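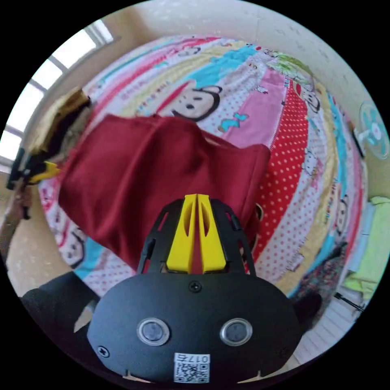
Yellow fingers pinched tight on the dark red cloth, monkeys looking on.

Home Handling Open Day, 29 September 2022
Photos and notes by Ona Hunt

I'd been on the mailing list for the Durora open house for ages, and this fall I finally got myself on a bus and went. If you don't know them, Durora works on teaching machines to do household chores, mostly laundry, and once a year they let the rest of us come and poke at things. There were 19 of us signed up, plus a couple of people's kids, and a plate of ginger cookies that didn't make it past the first talk.

My group got the bedroom demo, the one I'd been hoping for! You work with hand-held grippers, squeezing and lifting with the same kind of fingers a robot would use, and the cameras keep a record of how you did it. Ülle Mets ran the session and she is a wonderfully patient teacher. She told us to slow down 100 times if she told us once.

I have a lot of pictures from the day but I've kept it to my favorites. The view from the gripper is so round and bendy that my sister asked if I'd taken them through a doorknob.

Cloth is the hard part, according to Ülle. A mug is the same mug wherever you put it, but a piece of fabric turns into something new each time you touch it. I had a go myself and kept grabbing two layers when I only wanted one – very humbling for somebody who has been folding clothes since grade school.
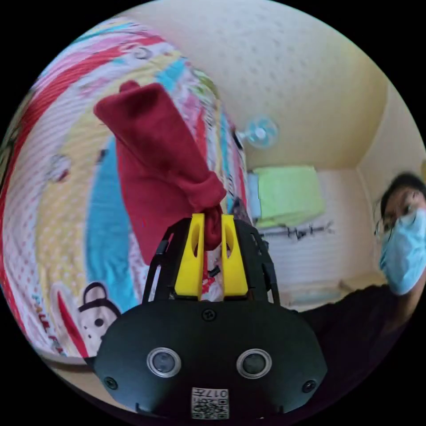
Held tight, with a twist of red right where the fingers meet. Glasses and mask on the right, green towel on the shelf behind.

After that we had a 10 minute break, and I got talking with a man who'd driven in from Ustemano and wanted to know when he could buy one for his mother. (Not soon, was the answer. He took it well.) I was more curious about how you'd know you had a good grip without feeling the cloth on your own skin. Ülle said to watch the fabric between the tips and forget the rest of it, and that did help me a bit on my second try.

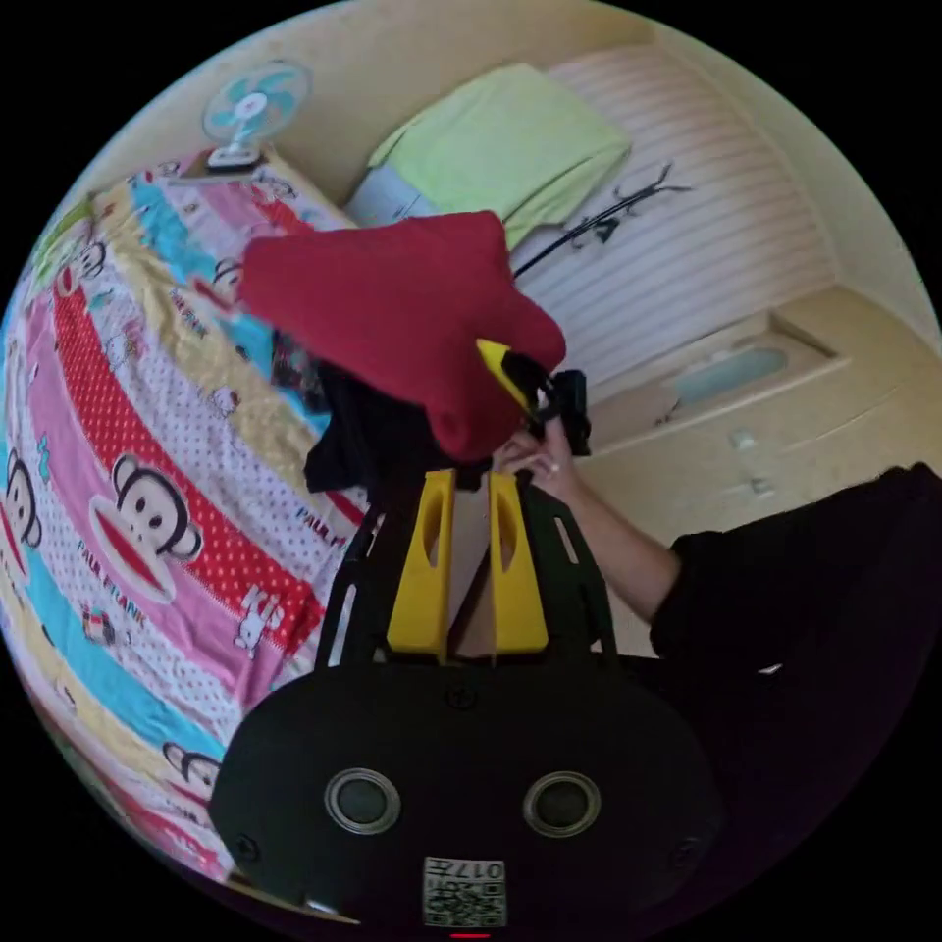 A hand comes in from the right, close to the bunched-up red fabric. Paul Frank sheets for the win!

I'd love a set of those sheets, by the way.

The afternoon talk on sorting socks ran long and I had to leave before the questions, so if anybody stayed to the end, please write and tell me what I missed. Durora is planning another open day in April and sign-up goes through the same mailing list.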